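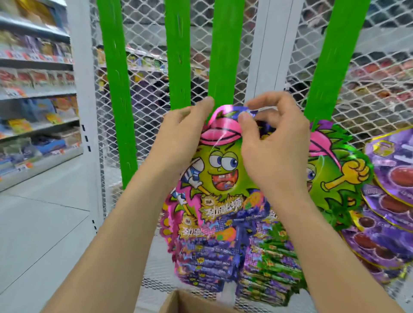 Pirncombe store recording – checklist before and during the session
Filled in by: Bastien Jacquet
Checked by: Eimear Ó Riain
Task set: hanging goods, two hands
Month: August

1. Permission from the store manager is on paper and with the team. – Yes. She asks that we stay out of the drinks aisle until 10:00.

2. Floor is clean, no cables or loose packing in the walking path. – Yes, after correction. One flattened carton was behind the operator and I moved it.

3. Head camera strap is tight, lens wiped. – Yes. Please wipe again after each break, I forgot it one time.

4. Both hands stay in view during the whole grasp. – Mostly. When the operator takes a bag by its top edge it is good. For the low strips of small packets, the left hand goes out of view. Eimear's comment: step back half a pace, do not bend the neck.

5. Mesh panel and hooks checked for sharp ends. – Yes for the panel. Two hooks have lost the plastic cap, marked with tape, not to be used.

6. Shiny wrappers: reflection is acceptable in the test clip. – Acceptable. The labelling people at Phelan can still find the fingers.

7. Customers' faces. – Recording stopped 6 times for people passing. Clips go to the Stastetach folder for blurring before anybody else opens them.

8. Operator rest every 40 minutes. – Done, but the second rest was too short. Arms held up at this height become tired quickly.

9. Number of good examples. – 392 recorded, target for this shelf was 100 per grasp type. The pinch at the corner is still under the target.

10. Goods put back and nothing damaged. – One bag torn at the hanging hole, paid for. Receipt is with Esta.

Open points: caps for the two hooks (store), longer second rest (Bastien), more corner pinches at the next visit.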